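Why Is Fog Gray? (And Other Things I Wondered on the Way to School)

When I was a kid I lived in Hosville, which sits in a dip between two hills with a river down the middle. If you know anything about fog, you already know what our mornings were like. Some days I walked out the front door and the mailbox was gone. Then I took ten steps and there it was again!

I used to think fog was a kind of smoke. My best friend thought it was ghosts having breakfast. We were both wrong, but I still like the ghost idea.

So what is fog?

Fog is a cloud that touches the ground. That's really it. If you have ever looked up and wished you could go inside a cloud, and you have also walked to school in the fog, then congratulations - you already did it.

A cloud is made of water. I don't mean steam, and I don't mean rain. I mean teeny tiny drops, so small and so light that the air can hold them up. You could line up a whole crowd of them across the head of a pin. They do fall, but so slowly that the smallest puff of air pushes them back up again.

Where does the water come from?

It was in the air all along. There is water in the air in your room right now, even if everything feels dry. It's called water vapor, and you can't see it, because it's a gas and the bits of water in it are much too small and spread out.

Warm air can have a lot of water vapor in it. Cold air can't have nearly as much. So when warm, damp air cools down, some of that hidden water has to turn back into drops. You've seen this happen on a cold glass of lemonade in summer. The outside of the glass gets wet, and no, it isn't leaking (I checked this very carefully when I was six, with a lot of paper towels).

With fog, the drops don't need a glass. They form on specks of dust and salt and pollen floating around. Every little fog drop has something in the middle of it to hold on to.

Different kinds of fog

The Hosville kind is called radiation fog. That's a scary name for something very gentle. It only means that the ground lets go of its heat at night, when the sky is clear and there's no wind. The ground gets cold, the air sitting on it gets cold, and by morning you can't find the mailbox. October was always our best month for it.

Then there's the kind that comes in off the ocean, called advection fog. Warm, wet air slides over cold water and turns foggy, and the wind pushes the whole thing onto the land. My aunt lived by the harbor at Rondov, and you could stand on her porch and watch the fog come in like somebody pulling up a blanket. First the lighthouse went, then the boats, then her tomato plants.

There's also steam fog, which is the wispy sort that curls up from a lake on a cold morning. And if you live in the mountains you might get upslope fog, when the wind pushes damp air up a hill and it cools off as it climbs. The old road to Flimwood goes up and up like that. You start in sunshine at the bottom and by the top you need your headlights.

How thick is it?

Weather people have a rule. If you can see farther than 1 kilometer, which is a bit more than half a mile, they call it mist. If you can't see that far, it's fog. So mist and fog are the same stuff, just more of it or less of it!

OK, but why is it gray?

This was my big question, and I love the answer.

Water isn't gray. A single drop of water is clear. But sunlight has all the colors mixed up in it, and when it goes into a fog, it hits a drop and bounces off, and then it hits another drop, and another. It bounces every which way, like a ball in a pinball machine. Fog drops are big enough to bounce all the colors pretty much equally - the reds and the blues and the greens - and when all those colors reach your eye together, you see white.

If there's plenty of sunlight, the fog looks bright white. If there's a thick layer and not much light gets down to where you are, the white gets dim. And dim white is just another way of saying gray.

Gray isn't boring, though! Look hard at anything gray and you'll often find other colors hiding in it, a bit of green or a bit of purple.

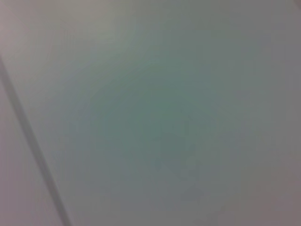

One gray or lots of grays? Look for the sea-green tint near the middle.

Fog can do this too. Near trees it can seem greenish, and at sunrise I've seen it turn pink as a peach. Under the old street lamps on Van Wyk Street it went orange, and we thought that was the greatest thing in the world.

Where does it go?

Most people say fog "lifts" or "burns off." Nothing is burning, of course. The sun warms up the ground, the ground warms up the air, and the drops turn back into vapor. The water is still there. You just can't see it anymore.

Make some yourself

You need a glass jar, some warm water from the faucet, a metal strainer and a few ice cubes. Ask a grown-up to help.

Fill the jar with warm water and let it sit for a minute. Pour out most of it, but leave a little in the bottom. Set the strainer on top of the jar and put the ice cubes in it. Now hold something dark behind the jar and watch.

If you don't get any fog the first time, try water that's a little warmer. Mine took 2 tries.

Posted 4 Oct 2022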